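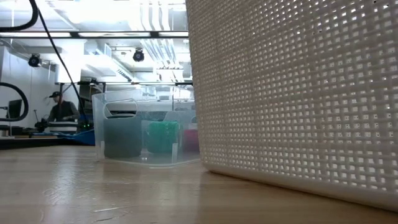
Derach Extends Apricot and Cherry Supply Program to 160 Grocery Stores

March – Derach, a distributor of fresh stone fruit, will extend its early-season apricot and cherry program to 160 independent grocery stores, the company said. The program previously covered a smaller group of stores on the same delivery routes. Participating stores will receive fruit graded under a revised specification and shipped in shallow trays, with harvest information printed on each tray label.

The extension applies to apricots and sweet cherries at the start of the season. Peaches, nectarines and plums will be added as they come into supply. Stores already buying from Derach do not need to open a new account.

Under the revised specification, apricots are sorted by background color and firmness before packing. Fruit with green remaining at the stem end is held back from the retail grade. Fruit that is fully soft at sorting is directed to Mutiso, a maker of jams and fruit fillings, under a separate purchase agreement. Cherries are sorted by diameter and stem condition. Cherries without stems are packed separately and labeled as such.

"Early apricots have a poor reputation with shoppers, and much of that comes from fruit picked before it has any sugar in it," said Beryl Ellwood, director of produce sourcing at Derach. "An apricot will soften on the counter after picking. It will not get much sweeter. The specification is written around that fact, and it means we will turn down some of the first fruit offered to us each year."

Each tray label will list the growing region, the variety, the harvest date and whether the fruit was grown in the open or under cover. Covered production accounts for a portion of the earliest apricots, and store managers had asked for the distinction to be shown. The same information will be available in the ordering system at the time of purchase, so that stores can prepare shelf cards before the fruit arrives.

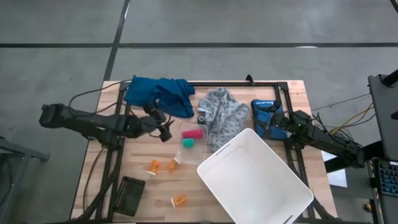 Deliveries will be made on existing refrigerated routes operated by Plultano. Cherries will be carried at the cold end of the load and apricots in the same compartment, with tray covers to limit moisture loss. Drivers will record the compartment temperature at each stop. Stores may refuse a tray at the door if the recorded temperature is outside the agreed range, and refused trays will be credited on the next invoice.

The minimum order is 2 trays per variety. Orders received by 2 p.m. will be loaded the same evening. Orders received later will move to the next scheduled route.

The specification was drawn up following a review of 743 store claims from earlier seasons. Bruising and underripe fruit were the main reasons given for apricot claims. For cherries, the leading reasons were split skins and dried stems. Derach changed its tray depth as a result of the review – apricots will now be packed in a single layer, and the molded liner has been replaced with one that has wider cups.

"We used to stack two layers and accept some marking on the bottom fruit," said Colin Whiteley, packing manager at Derach. "A single layer takes more room on the truck and costs more per pound to move. The price list reflects that. Stores that want the double layer for cooking fruit can still order it."

Derach will supply a one-page handling sheet with the first delivery to each store. The sheet recommends displaying firm apricots at room temperature, out of direct sun, and moving them to a cooler once they give slightly when pressed. Cherries should be kept cold at all times and washed only before eating. The sheet also includes a basic recipe for roasted apricots, intended for fruit that has become too soft for display.

A second label format, for fruit sold under the Rulisari name, will carry the same harvest information in a smaller type size. Rulisari trays will be offered to stores with limited shelf space and contain half the standard quantity.

Store buyers can request the price list, the full grading specification and a sample label from their Derach account representative. Press inquiries should be directed to the Derach communications office.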